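Speaker notes: Knots, tangles and why string does what it does
Zulside Library evening talks, Aug 24, 2018
Speaker: Kaede Ueda

Slide 1. Title

Wait for the lights. Thank Torquil for setting up the projector. Say the talk runs 40 minutes with questions at the end, and that there is rope on the back table for anyone who wants to try the bends afterward.

Slide 2. Two kinds of knot

Knots people tie and knots that tie themselves. Most books are about the first kind. Tonight is mostly the second.

Define terms quickly. A hitch fastens a rope to something else. A bend joins two ropes. A tangle, for this talk, is any mess in a cord that was not put there on purpose. Many tangles have no real knot in them at all. Pull the right loop and the whole thing falls open.

Slide 3. What a mathematician means by a knot

Hold up the extension cord. In mathematics the two ends are joined, so nothing can slip off. Plug the cord into itself and show it. The plain circle is called the unknot. The next simplest is the trefoil, with three crossings. After that comes the figure eight, with four.

Do not go into invariants unless someone asks. Last June I lost the room for ten minutes on that.

Slide 4. The box test

Explain what we did. One length of soft cord, dropped in a square box, box turned over 16 times, cord lifted out by both ends. Either there is a knot or there isn't.

Torquil and I did 270 trials at the kitchen table over the winter. Short cord almost never knotted. Longer cord knotted often, up to a point, and then the stiffness of the cord and the size of the box started to matter more than length.

Say clearly that this is a home test, with one box and two tired people. Physicists have done it properly with a machine to turn the box, and their results went the same general way.

Slide 5. Why the ends matter

A closed loop lying on a table cannot knot itself. It can twist, fold and catch on its neighbors, but it needs a free end to make a true knot. In a box, the cord coils, and the loose end gets carried over and under the coils next to it. A few passes are enough. It works like braiding done by accident.

Demonstration: shake the jar. If it doesn't knot the first time, keep talking and shake it again.

Slide 6. Stiff, soft, smooth, rough

Fishing line springs open and holds few tangles, but the ones it holds are bad. Yarn grips itself. Fine chain has no springiness, so it folds into any gap. Leave the chart up long enough for people at the back to read it.

Slide 7. Tangles at home
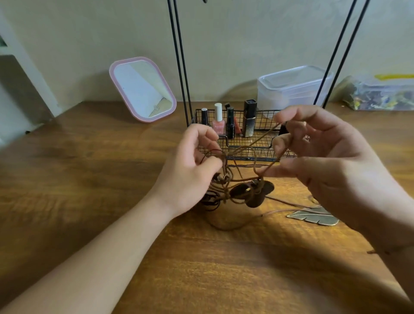
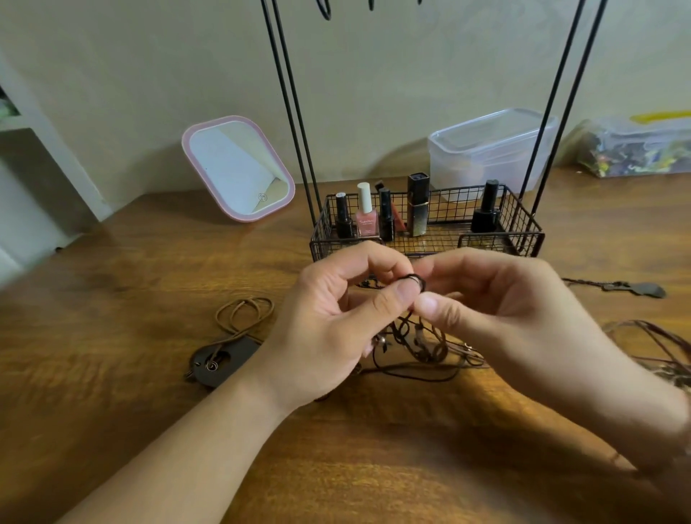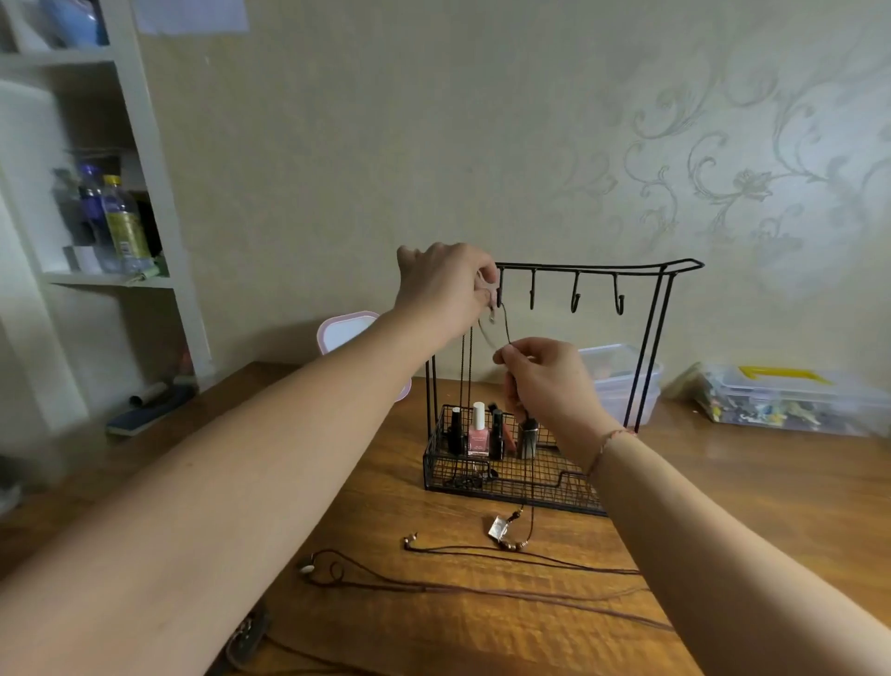 Necklaces: cords and pendants on the desk, and the stand with its hooks.

Short slide. Ask who has a drawer like this at home, then move on.

Slide 8. How to undo one

Make the tangle bigger before anything else. Pulling on the ends tightens every crossing at once. Spread it flat, loosen from the middle, and let the outer loops grow until one of them will pass over an end.

For wet rope, let it dry first. For fine chain, use two pins on a hard surface. If there is a clasp, open it, so there is a free end to work with.

Slide 9. The Maksymiv notebook

Family notebook, lent to me by the Maksymiv family, who ran a net loft at Rondov for three generations. It has 1447 entries, most of them repairs. Each gives the net, the fault and the hours spent.

Read two lines aloud, page with the blue tab. One repair took four days. The fault is given as "stowed in a hurry."

Their rule was to stow nets in figure eights and never in round coils. Every turn of a round coil puts a twist in the line. In a figure eight, the second half of each turn takes the twist back out. Show this with the orange cord — slowly, people miss it.

Slide 10. Knots too small to see

DNA is long and packed into a very small space, so it tangles too. Cells have enzymes that cut a strand, pass another one through the gap and close it up again. Pause there. People usually want a moment with that one.

Keep it to two minutes. There may be a biologist in the audience.

Slide 11. Reading list and questions

Handout is by the door. The Metach reprint of the sailors' manual is cheaper than the original and the drawings are just as clear. Library shelf number is on the back.

Likely question: do earphones tangle more in a pocket or a bag? We never tested it. Say so.

Collect the rope before people leave. Two pieces went missing last time.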